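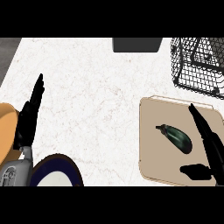 # Two arms in the back of the bike shop

The workshop in Nandside opens at six in the evening and smells of chain oil. Most of the benches go to bicycles and furniture. The one by the fuse box has belonged, since last September, to Marin Ionescu and Spyros Halilović, who are building a pair of kitchen arms.

Ionescu repairs lifts for a living. Halilović teaches maths at a school in Nurnden and writes the software. They met over a shared bandsaw and found they had both started on the same project, one arm each, so they put the arms side by side and called the result Paltar.

The aim is modest. Paltar should be able to take vegetables from a board and put them in a bowl or on a plate, without breaking anything, in a kitchen it hasn't seen before. The first vegetable is an aubergine.

"Carrots roll," says Ionescu. "Tomatoes burst. An aubergine is forgiving, apart from the skin."

The skin is the difficulty. It is glossy, and under a strong light it shows pale streaks which the software used to take for edges. For several weeks the right gripper kept trying to close on a reflection. Halilović's answer was to move the early work into simulation, where he could change the lamps and the worktop as often as he liked and leave the computer running overnight.

His simulated kitchen has a white marble counter seen from above, with a beige cutting board on the right and the aubergine lying across it at an angle. The right gripper waits over the edge of the board with its two fingers open. The left arm stands across the counter, between an orange-tan bowl and a plate with a dark blue rim. A black wire basket fills one corner and throws a grid of shadow, and the shadow is there on purpose. Anything that confuses the software is worth keeping.

He has run 1,876 attempts in this kitchen so far. In the first 1,000 the aubergine stayed at one angle. After that he let it turn, and the success rate dropped at once. It now stands at 61 per cent, measured over the most recent batch.

"I was quite pleased with myself before I turned the aubergine," he says.

The real arms are a step behind. Ionescu cut the brackets from aluminium sheet and bought the motors second-hand from Nedeljković, a dealer in surplus machine parts on the ring road. One of the shoulder motors arrived with a worn gear and had to be opened up and packed with grease. The wrist is on its third version. The first two flexed under load, and a flexing wrist puts the fingers in the wrong place however good the software is.

The fingers themselves took longer than either man planned. They are making two kinds for the bench, one long and tapered and one short and blunt, and the pads are cut from an old inner tube, of which the workshop has plenty. Ionescu glues them on with ordinary puncture adhesive. They last up to 58 grips before a corner lifts.

On Friday evenings they switch the bench arms on. One man sits at the laptop and the other keeps a hand near the cut-off switch, a large red button screwed to the underside of the bench. When I visited, the right arm went down towards a real aubergine, stopped a finger's width short and stayed there. Halilović read through the log. The camera bracket had been knocked during the week and everything was being measured from the wrong spot.

They loosened two screws, lined it up again by eye and repeated the run. The gripper closed, lifted the aubergine clear of the board and held it. Putting it down is a separate piece of code, still being written, so Ionescu took it out by hand.

The left arm does very little at present. It is meant to steady the bowl, and it will need a softer grip for that. Ionescu has a drawing of a padded thumb pinned above the bench and is waiting for some bearings.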